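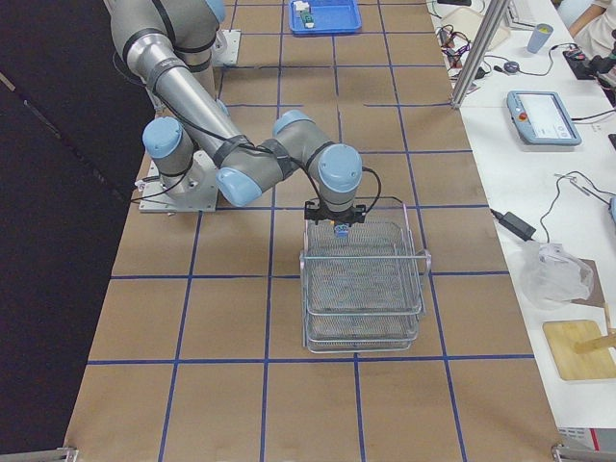
Call for Participants: Sorting and Tidying Study

Flonon invites adults to take part in a study of how people sort and put away small household items at a worktable. Participants will place objects in wire-mesh baskets and trays, stack the baskets, and return each item to its assigned square on a taped tabletop.

Each person attends 2 sessions in January. No experience is required. Applicants must be 18 or older and able to work comfortably at a table — seated or standing — for the full session. Participants who complete both sessions will receive a payment of $200.

To apply, send your name, telephone number and available times to Hsiu-ying Tang, Study Coordinator, Flonon. Applications close Sun 23 January. Late applications will be placed on a waiting list.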